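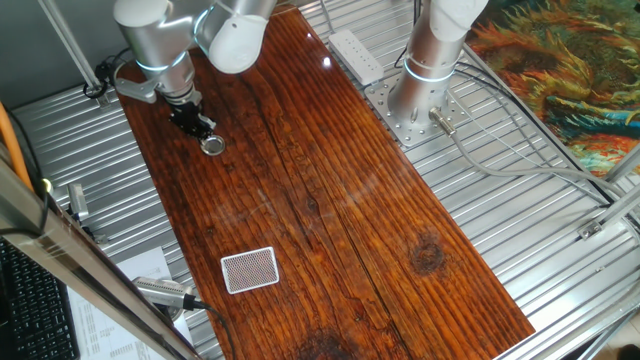 By Areti Koutsoukos | May 20, 2018 | Short Fiction

My aunt left me the Hurotel and 327 dollars, and I spent the money on soup bowls before I'd even seen the roof. Eleven rooms, one working bath, and a guest in number six who'd been there since before she got sick. Mr. Guo. He paid in cash and he never, ever came down to breakfast.

So I started leaving a tray outside his door — toast, an egg, a bit of jam. It always came back empty with the napkin folded into a boat. I kept the boats! I had a whole fleet on the windowsill by June.

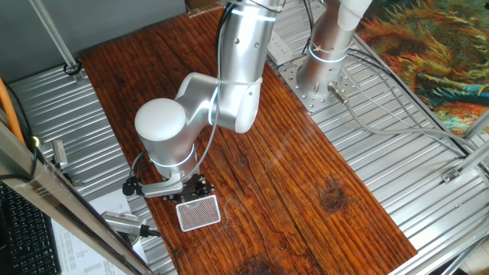
Then one morning the tray came back full. I knocked, I waited, I knocked again, and I was going for the key when he opened up in a suit and a terrible yellow tie.

"Your aunt owed me a dance," he said. "Do you know any?"

I didn't, not one. We went down to the kitchen anyway and put the radio on, and the eggs got cold.
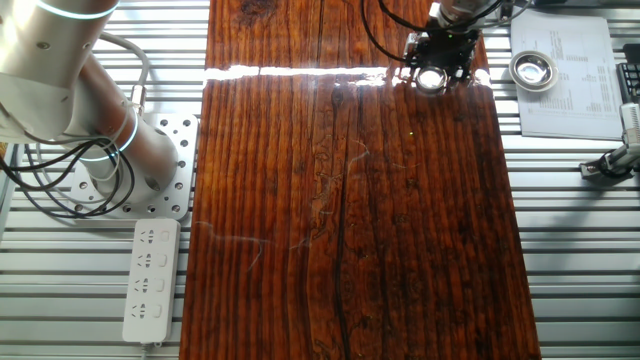
Long board, glossy varnish.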